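PC Hardware 151, Room 1502
Unit 4: Memory

Hi all, Evanthia Economou again. Read this before lab, please, my voice won't last!
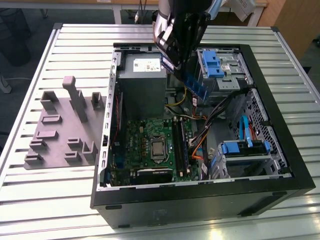
Memory is my favorite part to teach (sorry, power supplies). It's where your programs live while they run. Find the long, dark slots next to the processor on the green Dell board, and look for the latches at the ends.

Touch bare metal before you pick up a module, and hold it by the edges. I nag about this every April.
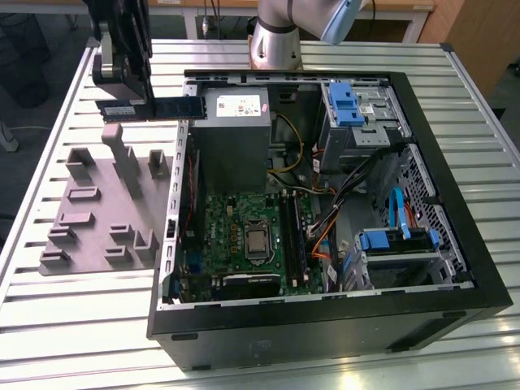 Then line up the notch, press both ends evenly and listen for the click.
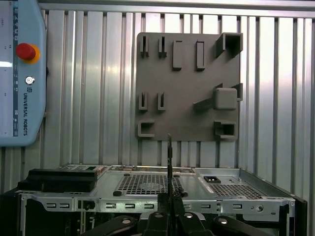
Before next lab

Read the Guven chapter on timings. Questions go to Styliani Manolakis.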